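In Praise of the Small Picture Frame

I own too many picture frames and I'm going to spend this whole page telling you why you should own more. Small ones, I mean. The kind that stand up on their own, that you can pick up with one hand while you dust with the other, that cost less than lunch and hold one photograph and nothing else.

It started in August, when I cleared out the hall closet and found a shoebox of prints. Prints! On paper! I'd forgotten we had them. There were 182 in the box (I did sort them, so I know) and before that afternoon not a single one had been looked at in years. Meanwhile I had a phone full of pictures that I scroll past while I'm looking for the one of the parking receipt. I sat on the closet floor until my feet went numb and then I drove out and bought four frames, and I haven't been quite sensible about it since.

So, a few opinions.

The edge matters more than the front

When people choose a frame they look at it head on, the way it sits on the store shelf. I did too, for years. Then you take it home and put it on a desk or a windowsill and you find that you spend most of your life seeing it from the side. You come in the door, there's the edge. You sit down in your chair, there's the edge again.

Pick it up and turn it! I've bought frames purely on the strength of their sides. A band of color that you'd never guess at from the front is one of my favorite things in any object, like the lining of a good coat. Deep green is the best of them, in my view, especially next to a gray metallic rim. Green edge, pale face, that bit of shine along the top, and you have something I'd be happy to look at from any chair in the house. A thin one is better than a thick one, too. Thick frames look as if they're bracing for something.

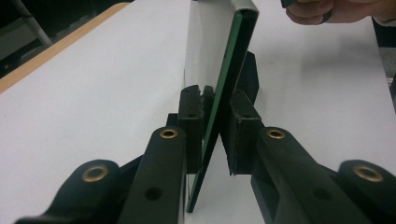

One photograph is enough

I know the argument for the big wall of pictures, and I've been in homes where it works wonderfully. Stairwells, mostly. But I tried it in our dining room and what I got was wallpaper. Everyone who came in said how lovely it was and then sat down without looking at any of them. I couldn't blame them, I'd stopped looking too.

A small frame alone on a table is a completely different thing. You look at it! You have to, there's nothing else going on. Guests pick it up and ask who that is and when it was taken, and off you go, and the potatoes get cold.

Give it a pale surface if you have one. I used to think a photo wanted a dark, serious shelf behind it, and my mother's mantel certainly took that view. These days I put mine on white whenever I can. A dark picture on a white surface has a kind of pull to it, and you get the shadow for free, a soft gray one that moves around during the day. Mine is longest at 4 in the afternoon, when the sun comes in over the neighbor's garage, and I'll admit to having made tea just to sit there for it.

If your table is a nice light wood and you can't bear to cover it, then don't. A sheet of white paper or foam board laid down while you're trying things out will tell you plenty, and you can take it up again afterward. I did this for a week with a leftover piece from a school project. It's a very good way of finding out whether you like the frame or only like the table.
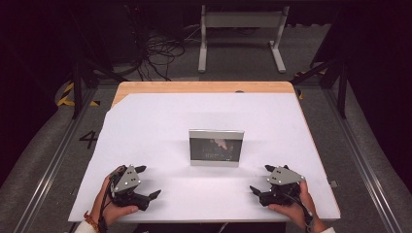 Small upright frame with a silver-gray border, on a white surface over a light wooden table.

Silver, and why I came around to it

For a long time I was a strict wood person. Silver frames meant weddings, and the sort of living room where you weren't allowed to sit on the good sofa. I held this opinion loudly and for no reason at all.

What changed my mind was a night photo. We have one from the Barajas, the little dance hall two towns over that closed a while ago, and it's nearly all black with a few faces and some lights in it. In an oak frame it looked like a mistake. In a cheap silver-gray one, from the clearance table at Bunum, it looked like a still from a movie. The border picks up whatever brightness there is in the picture and hands it back to you. I've now moved every dark photograph we have into gray or silver and I'm slightly ashamed of how many evenings it took.

Bright pictures, beach ones and snow ones, I still like in wood. Black borders I can take or leave. White borders are fine for children's drawings, which bring plenty of color of their own and don't need help.

Blurry is allowed

This is the opinion I get the most pushback on, so let me plant my feet. You do not have to frame the sharpest one. You don't have to frame the one where everyone's eyes are open. Phones have made us all terribly good at technically decent pictures and I find that I can't remember half of them, but I could draw you the one of my brother running out of the left side of the print with the hose still going. You can barely tell it's him. It's been on my desk for months and I grin at it every morning.

Murky ones are welcome as well. There's a lot to be said for a photograph you have to lean into. If you can make out everything from across the room, you've no reason to walk over.

Cheap frames are good frames

Bunum has a perfectly nice one. The Tosto thrift store on the corner has a whole basket of them by the register, most with somebody's stock photo of a lighthouse still inside. I've paid more, once, at a proper framer's, and it's beautiful work and I don't regret it, but I'm scared of it. It lives on a high shelf. The cheap ones get moved around, carried to the kitchen to show someone, knocked over by the cat and stood back up.

What I do check, before I hand over any money, is the back. Does the stand open without a fight? Does it stay where you put it? A frame that slides slowly onto its face over the course of an evening will drive you out of your mind. I also run a thumb along all the corners. If they meet properly, it'll probably last. If there's a gap you can get a fingernail into, leave it for someone more patient.

And change what's in them. I can't say this strongly enough. A frame isn't a tomb! I swap mine every couple of months, usually on some rainy evening when I should be doing the bills, and I leave the old print tucked in behind the new one. A few of my frames are now so fat with pictures that the backs barely close. Opening one up is like finding money in a jacket.

My sister says I could do all of this with one of those digital frames that holds 500 photos and changes them by itself. She owns a Wirkorus and loves it, and the grandkids fight over whose turn it is to be on. I've watched it for a whole evening and enjoyed it. But every time I found a picture I wanted to stay with, it slid off and gave me a sunset. I like choosing. I like that for as long as I say so, it's the hose.

There are still well over a hundred prints in the shoebox. The windowsill is full and I've started on the top of the refrigerator.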